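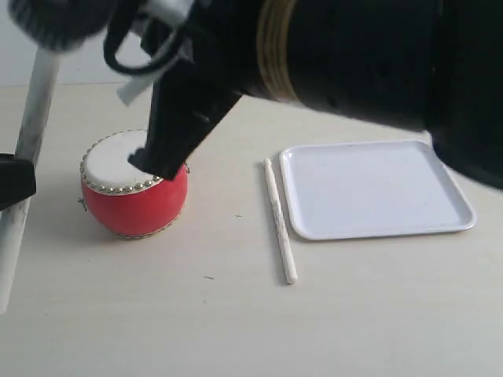 Section 4. First-time setup of the Momix water flosser

Read this section through once before you plug anything in. Setup takes a few minutes, plus charging time. If you are replacing an older Dralovar unit, do not reuse its charger or its tips. They look alike but the fittings are different.

4.1 Charging

1. Wipe the charging base with a dry cloth and set it on a level surface, well away from the sink.

2. Stand the handle upright in the base. The ring light turns amber.

3. Leave the handle in place for 8 hours. The light turns green when the battery is full.

Note: A new battery may show green early on the first charge. Leave it for the full time anyway.

CAUTION: Do not handle the plug or the base with wet hands. Do not charge the unit inside a closed cabinet.

4.2 Filling and fitting the tip

1. Slide the tank off the handle and open the fill cap.

2. Fill with lukewarm water up to the line. Water that is too cold can be painful on sensitive teeth.

3. Close the cap and push the tank back on until it clicks.

4. Press a tip into the top of the handle. To remove it later, hold the eject button and pull straight up – do not twist.

Mouthwash may be added if it is alcohol-free, one part to at least one part water. Run a full tank of plain water through afterward. Salt and baking soda will clog the pump. 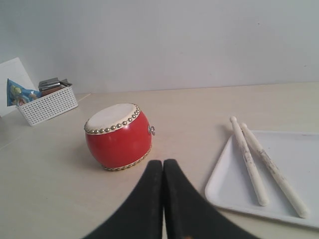 4.3 First use

1. Press MODE until the Soft light comes on. Stay on Soft for the first 8 days.

2. Lean over the sink and place the tip in your mouth before you press the power button.

3. Close your lips enough to stop splashing, but let the water run out.

4. Start at the back teeth. Follow the gum line, holding the tip at a right angle to the teeth, and pause briefly between each pair.

5. Switch off before taking the tip out of your mouth, then empty the tank.

Slight bleeding is common in the first few days. If it goes on past the first two weeks, stop and see your dentist.

CAUTION: Never point the jet under the tongue, into the ear or nose, or at the back of the throat. Children under 18 should use the unit only with an adult present.

Pressure settings for the Bastia travel handle are in Section 6.

Revised 2018-06-08, C. Fairweather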